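Plarton Household Handling Project
Progress report to the Evero fund, second reporting period
2022-06-22

1. Summary
The main event of this period was the demonstration day at the Inach site. It ran from ten in the morning to four in the afternoon and was open to partners, local businesses and the public. We also closed the first round of recordings. The total now stands at 1,082 accepted recordings against a target of 1,076 for this stage.

2. Recordings
We collected 1,252 recordings in all. Those not accepted were mostly too short, had the hands out of view for long stretches, or had a wrong task label. We are keeping them in a separate folder in case some of the labels can be repaired. Work took place in kitchens, two offices and a coffee shop. The task list has not changed since the last report: bagging, folding, wiping, stacking, and sorting small items.

Bagging is still the hardest group. Clear film is difficult for the depth sensor, and the edge of a bag is easy to lose against a white or shiny surface. We have asked for more of these recordings in the next round.

3. Demonstration day
We had 37 registered visitors and a few who walked in. They came through in small groups, each getting a short talk, a live run and time for questions.

The live run used the Lò arm on three tasks: wiping a tray, stacking cups and closing a paper bag. Wiping and stacking went well with every group. The paper bag task failed twice before lunch, when the gripper closed too early and tore the fold. We lowered the closing speed over the break and had no more failures that day.

After each run, visitors could try the same tasks by hand and compare their own movements with the arm's. This part was more popular than we had planned for and the line got long. Next time we will set up a second table. 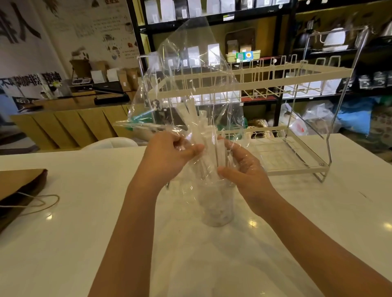 Most questions were about cost, noise and what happens when a person reaches in while the arm is moving. Two shop owners asked whether it could pack takeout orders. We told them it can't do this reliably yet. One visitor pointed out that our safety sign was only at the entrance, and we have since put a second one beside the arm.

4. Spending
Spending is within budget. The spare gripper fingers cost more than quoted, and the difference was covered from the travel line, where we had money left.

5. Next period
Retrain the bagging model with the new recordings.
Repeat the paper bag test at full speed.
Hold a smaller demonstration in August, by invitation.

We would like the fund to confirm by the end of this month whether its staff wish to attend in August, so that we can set the group sizes.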